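Search this site
Search Search

Teaching by demonstration: progress report to the Zostlow Fund, September

This report covers the second period of the Clurari project. In this period we had two aims. The first was to collect demonstrations in which an operator shows a task to the robot, by remote control or by moving the arm with the hand. The second was to find out which of these two ways gives demonstrations good enough for training. We worked mostly on handing over thin objects, because the reviewers asked for this after our first report.

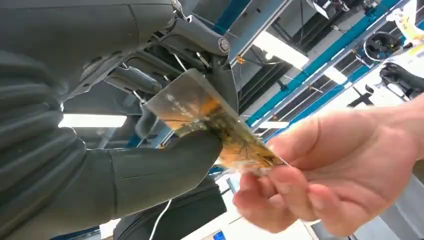 Siv Solheim
Project lead, Clurari

At the end of the period we have 2,000 recorded demonstrations, which is the number promised in the work plan. Of these, 1,469 were made by remote control and the others by guiding the arm. After checking, 306 demonstrations were removed. The usual cause was that the operator closed the hand too early and then had to correct it, so the recording shows two attempts and not one. We keep the removed recordings in a separate folder, as they may be useful later for teaching the robot to recover from a mistake.

Flat and flexible things remain the most difficult. With a sheet, the thumb must press enough to hold it but must not bend it, and the person on the other side must feel when to let go. Our operators learned this slowly. The remote control gives no feeling of force to the operator, who must judge everything by eye. We have asked Melnyk for a quotation for gloves with force feedback, but the price is above what remains in the equipment line. 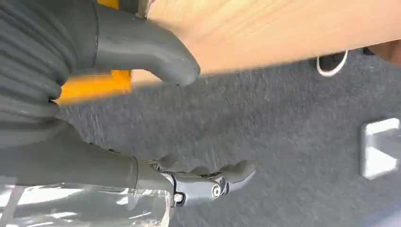

Guiding by hand gives smoother movement in the last part of the reach, and new operators can begin after a short explanation. It is also tiring, and after one hour the quality becomes lower. For this reason we changed the plan in the middle of the period and now use guiding only for short tasks. Longer tasks, with several objects and a change from one hand to the other, are done by remote control.

The wrist cameras were a second point of concern. When the arm turns fast, the recording becomes blurred and the moment of contact is hard to find. We have asked the operators to slow down before contact. This helps, but the demonstrations become longer, and we do not yet know if the robot will then also learn to be slow.

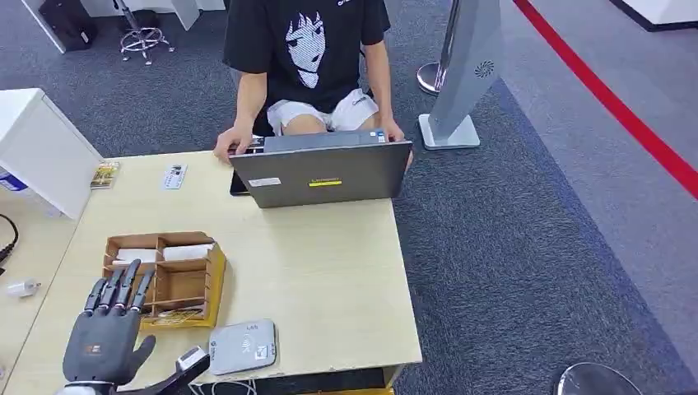 Labelling is behind the plan. Up to now 1,123 demonstrations have a start and an end mark for every step. The two labellers did not always agree on where a grasp begins, and we spent more than a week on writing a common rule. The rule is now fixed and is attached as Annex B. We expect to finish the remaining part before the next report, if the second labeller can stay with us.

Spending is within the budget, except for travel to Stemcombe, where the joint tests took two visits and not one. We ask for permission to move the unused part of the workshop line to travel. No other change is requested.

In the next period we will train on the checked demonstrations only and repeat the handover tests with persons who have not met the robot before. A draft of the test protocol will be sent to the Fund for comments.

Contact: Clurari project office | Copyright Clurari | Back to top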